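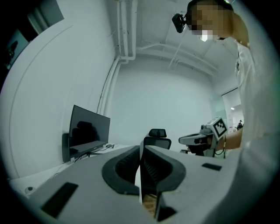

The desk room at Bellberg, white walls and pipes included

About us

Bellberg is a small office fit-out shop. Desks, chairs, monitors, cables. Mostly cables, if you ask the people who do them.

Marichka Levchenko started the company with 2 vans and a lease on the old Tridmont building, unit 1713. Still there. We kept the white walls and left the pipes showing - boxing them in would have cost more than the first year's furniture. Mesh chairs because people sit in them all day. White desks because they bounce the light and you can find a dropped screw on them.

What we do: you send us a floor plan, or a sketch, or just the room size. We come out, measure, and send back a layout with a price. Then we deliver, build the desks, set the screens up and run the power. Small jobs usually get done in a day. Bigger ones, Kubiak handles the schedule, and they are good at it. 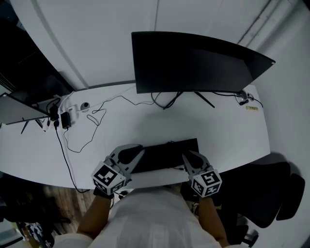

We use the same stuff in our own rooms that we sell. Curved desk tops, black monitors on stands, cable holes cut in the desk top. Power strips on top of the desk where you can reach them, or underneath if you like it neater. Both are fine, just tell us before we drill. Moving a grommet later is a pain and we do charge for it.

Since we opened we have set up over 800 desks, most of them in town and a good number out in Zistarau. Schools, labs, a dentist, one very patient accounting firm who had us back three times becuase they kept hiring.

Used desks: we take them back if the tops are in decent shape. Call first, storage is tight untill December.

Visits are by appointment. Wednesday afternoons are best, somebody is always in and you can try the chairs. Parking at the back, use the Tridmont gate and ring twice.

Quotes are free. Layout changes too, up to the day we order.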